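Posted 2019-03-23 by benchside_ukholm

We pack spare parts at a small place in Ukholm, and from August some of the packing goes over to robot arms from Drevalel. Eight of us are being asked to work with hand-held grippers so the arms can learn from how we do it. Has anyone been through this, and did your job change much?

Answer 1
Get it in writing, whatever they promise.

Answer 2
We went through this at Prustaneo, love, and I do understand the worry. My wrists ached the first week - ask for proper breaks - but after that it was mostly chatting and picking things up slowly, up to 400 goes a shift. 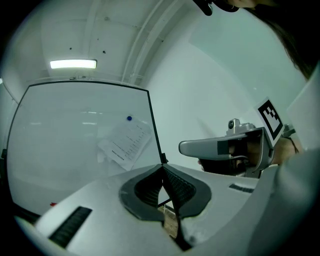
Once the arms came in, the dull lifting went to them and I moved over to checking and sorting out jams, which I like better, though I do miss the old bench and the company. Do ask about pay grades early on, as ours took ages to settle.

Last updated: 697 days ago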